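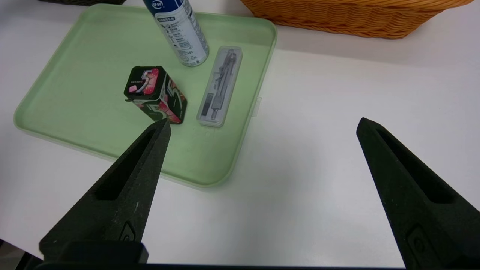
夏の毛

ファンニ・マヨルがトリミングサロン「ピンテール」で働きはじめて二年目の八月、ヤヴァリという老犬が、いつもと違う人に連れられてやってきた。

ヤヴァリは灰色の大きな雑種で、腰が悪く、台に上げるには二人がかりになる。連れてくるのはずっとカールマーン・ヴィダという男だった。グレヴェル通りの坂の上に住んでいて、五週間おきに歩いてきて、歩いて帰る。代金の35ポンドはいつも封筒に入れてあり、釣りが出たことはない。

その日、犬の綱を持っていたのは知らない女だった。

「ヴィダさんの予約で来ました。ラハティネンです。ティーナ・ラハティネン」

女は綱を短く持ちすぎていて、ヤヴァリは首を少し横に曲げたまま立っていた。

「ヴィダさんは」とファンニは聞いた。

「今日は来られません」

それ以上は言わなかったので、ファンニも聞かなかった。カードを出して、前回の記録を見た。全身六ミリ、耳は残す、尾は先だけ整える。左の後ろ足の爪に注意。字は店主のビアンカ・レンジェルのものだった。

「いつもと同じでいいですか」

「短くしてください。できるだけ短く」

「耳もですか」

ティーナは犬の耳を見た。毛先が少しもつれていた。

「耳も」

ファンニはカードの余白に「耳も短く」と書き、時刻を書いた。十時十分だった。仕上がりは正午ごろになると伝えると、ティーナはうなずき、綱を渡して出ていった。犬はガラス戸のほうを見なかった。

奥ではビアンカがスパニエルを乾かしていた。ドライヤーの音が止まるのを待って、ファンニはカードを見せた。

「耳もって言われたんですけど」

「誰に」

「ラハティネンさんという人です。ヴィダさんの予約で」

ビアンカはカードを読み、それから犬を見た。

「あの人、耳だけは切らせなかったのよ。私が一度、親切のつもりで揃えたら、次の予約のときに黙って定規を持ってきた」

「定規ですか」

「ここからここまで、って。怒ってはいなかった」

ファンニは受付に戻って、登録してある番号に電話をかけた。呼び出し音が長く続き、留守番電話にもならなかった。ティーナの番号は聞いていなかった。

とにかく洗うことにした。二人でヤヴァリを浴槽に入れ、ビアンカが腹を支え、ファンニが湯をかけた。水を含むと犬は半分の大きさになった。背骨が手のひらに当たった。前回より痩せている、とファンニは思ったが、前回に触ったのは自分ではなかったから、比べようがなかった。首の後ろを洗うとヤヴァリは目を閉じた。

乾かすのに一時間近くかかった。バリカンは背中からかけた。床に灰色の毛がたまり、足で寄せながら進めた。爪は左の後ろ足を最後にした。内側の一本が巻いていて、少しずつ切るほかなかった。ヤヴァリは一度だけ足を引き、それからまた預けた。

残ったのは耳だけになった。

ファンニははさみを置き、くしを取って、もつれを毛先からほどきはじめた。切れば五分もかからない。ほどくのはその何倍もかかる。十一時半の予約のジュラ・メーサーロシュがもうテリアを抱いて待合の椅子に座っていて、壁の時計を見ては咳払いをした。

「私がやるから」とビアンカが言って、テリアを受け取りにいった。

右の耳が済み、左の耳の裏に固い毛玉が一つあった。油を少しつけて指で割り、くしの端で引いた。皮膚は赤くなっていなかった。長さはそのままにした。

ティーナは正午を少し過ぎて戻ってきた。紙袋を二つ提げていて、片方にはタオルのようなものが詰まっていた。刈り上がった犬を見て、何も言わずに耳に手をやった。

「耳は残しました」とファンニは言った。「もつれは全部取ってあります。短くするなら今からでも切れます。すぐです」

「切ってくださいと言いましたよね」

「はい。カードに、いつも残すと書いてあったので。先に確かめようと思って、ヴィダさんに電話しました」

「出なかったでしょう」

「出ませんでした」

ティーナは紙袋を床に置いた。

「私の家は狭いんです。絨毯もあります。あの人は丘の向こうの療養所に移って、犬は入れません。見舞いには連れていけるそうですけど」

「いつ行かれるんですか」

「今日の午後です。バスで」

ビアンカが奥から出てきて、手を拭きながら聞いていた。テリアが台の上で一声吠えた。

「バスはソルソープの駅前からですか」とビアンカが聞いた。

「そうです。一時二十分の」

「うちの前の停留所にも停まりますよ。駅まで下りなくていい」

ティーナは窓の外の停留所を見た。知らなかったようだった。それから財布を出し、札と硬貨を数えて台に並べた。封筒はなかった。ファンニはレジを打ち、領収書を渡した。

「次の予約はどうしますか」

「次は、いつもならいつですか」

「五週間後です」

「じゃあ、それで」

名前の欄をどうするか聞くと、ティーナは少し考えて、ヴィダのままでいいと言った。電話番号だけは自分のものを書いた。数字の七に横棒を引く人だった。

「綱はもう少し長く持って大丈夫です」とファンニは言った。「引っぱらない犬なので」

ティーナは綱を手の中で送り、ひと巻きぶん長くした。ヤヴァリの首がまっすぐになった。戸口の段差で犬は止まり、前足から順に下りた。ティーナは待っていた。

ファンニは床の毛を掃き、袋に詰めた。大型犬一頭で袋の半分になる。カードの「耳も短く」に線を引いて消し、「耳は残す。左裏に毛玉、除去済み」と書いて、引き出しに戻した。

一時二十分のバスが来たとき、ファンニはメーサーロシュのテリアを押さえていて、外は見ていなかった。エンジンの音がして、停留所でしばらく停まり、坂を上っていった。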